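The Phone That Promises Three Days

19 comments
300 shares

Berby would like you to stop thinking about chargers. The company's next handset, the Culari, goes on sale in July, and the pitch comes down to a single claim: three days of use between charges. It's printed on the invitation, it's in the first line of the press material, and it was said out loud so many times at the launch that I started keeping my pen off the paper whenever it came up.

I've heard this before. Most people who buy phones have heard it before. The battery is the one part everyone complains about, so every couple of years a company turns up to say the complaint is over, and a few months later we're all back to hunting for an outlet at the airport.

What Berby has this time is a new cell from a supplier called Sostora. The chemistry, we're told, packs more energy into the same space, and the phone is no thicker than last year's. Fine. I asked for the capacity of the cell and got a number. I asked how the three-day figure was tested and got a smile, followed by a sheet of paper that mentioned "typical mixed use" and left it there.

Typical for whom? My own mixed use includes maps on a bad signal, a podcast running most of the day, and a screen turned up far too bright. If Berby's typical customer sends a few texts and goes to bed early, three days is easy. My mother's phone does three days now, and it's five years old.

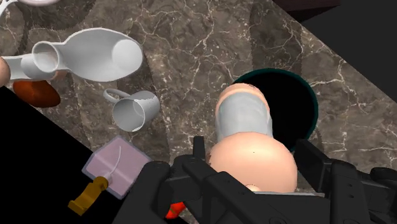

So will the Culari last three days for a normal person? Probably two, if you leave the screen on its default settings and keep the games to a minimum.

That guess comes from my time with a loaner, which was short. I took it off the charger on a Sunday morning, used it the way I use anything, and it was asking for power by Monday night. That's good. It's better than the phone I carry every day. It also isn't what the invitation said, and I don't see why a company with a good result feels the need to sell a great one.

Then there's the charging itself. Berby has put its fast charging behind its own power brick, sold separately. Plug the Culari into any other charger and it fills at a crawl. A bigger battery makes that worse, and the launch presentation skipped past it in one slide.

The rest of the phone is hard to get worked up about. The screen peaks at 1840 nits, according to the spec sheet, and it was readable outdoors at noon. The camera is decent in daylight and smears faces indoors. The software comes with a second app store that I couldn't remove.

Tzanetos, which has been Berby's closest rival at this price, says its own long-life model is coming before the holidays. It hasn't promised a number of days yet. I'd give it until the invitations go out.

My bigger question is about the Sostora cell after a year or two of use. New batteries always look good in the first week. Berby says it expects the Culari to hold its capacity "well" over time – its word, with no percentage attached – and the warranty covers the battery for the first year only. If the company believed its own pitch, it could have covered the second.

Share this story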